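Mavamthorpe Kitchen Words

A small word list of everyday kitchen and food terms, collected from handwritten recipe cards and household notebooks in and near Mavamthorpe. Version 6, released 14 Jul 2021.

What is in it

The list holds 1,177 entries. Each entry is one word or short phrase, with its meaning, the kind of source it came from and at least one line of use copied from that source. Spellings are kept as written, so "rasberry" and "raspberry" are separate entries that point to each other.

Most of the words are for fruit, baking and preserving. Meat and fish are thinly covered. Words for tools are included only where the local name differs from the one in a general dictionary.

Files

entries.csv — the main list, one entry per line
sources.csv — the notebooks and card boxes, each with a short code
variants.csv — pairs of spellings that belong together
notes.txt — remarks on hard readings

All files are UTF-8. Fields are separated by semicolons, as many of the quoted lines contain commas.

How it was made

The cards were typed up by hand and checked once against the originals. A line that could not be read is marked with a question mark in square brackets. Words found in only one source were kept if the meaning was clear from the line.

The fruit terms took the longest. "Berry" on its own can mean a strawberry in one notebook and a gooseberry in the next, and the two are told apart only where the recipe gives a month or a colour. 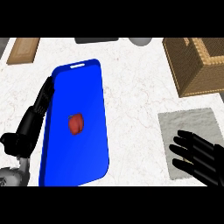

Known problems

Sources from the Vandau box are over-represented: 700 of the entries rest on it alone. Dates are missing for most cards, so the list should not be used to say when a word came in or fell out of use.

Weights and measures are copied as they stand. A "cup" is whatever the writer's cup held.

Planned changes

The Kļaviņa notebooks are being typed up and should be added in October. They will bring the list to 2,000 entries if the duplicates are few. The Trivudau cards are on hold until the water-stained ones have been read again.

Licence

Free to copy and change, with credit to Mavamthorpe Kitchen Words. Corrections are welcome — please quote the entry number and the source code.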